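## Entretien des gants de gardien et des crampons

**Gants**

- Avant la première utilisation, rincer la paume à l'eau tiède pour éliminer les résidus de fabrication du latex.
- Après chaque match, laver à la main, à 30 °C au plus, avec un savon neutre. Presser à plat - ne jamais tordre.
- Sécher à l'ombre, doigts vers le haut, loin d'un radiateur. Le latex durcit à la chaleur et perd son adhérence.
- Ne pas stocker paume contre paume : les deux mousses collent et s'arrachent à l'ouverture.

**Chaussures**

- Retirer la terre à la brosse en nylon, semelle d'abord. Sur le cuir, chiffon humide uniquement.
- Sortir les semelles intérieures, bourrer de papier journal, changer le papier au bout de deux heures.
- Crampons vissés : dégager le filetage avec une aiguille, poser une trace de graisse silicone, serrer à la clé sans forcer. Remplacer dès que l'embase est marquée.
- Cuir : 10 g de baume par paire, une fois par mois d'octobre à mars.

**Ballon**

Dégonfler légèrement avant un stockage long. Humecter l'aiguille à la glycérine avant de l'introduire dans la valve.
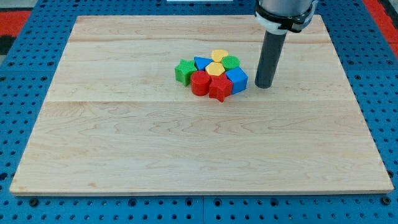

*Par Odair Cordeiro - rubrique Matériel*

Les valeurs indiquées sur l'étiquette du fabricant priment sur celles de cette fiche.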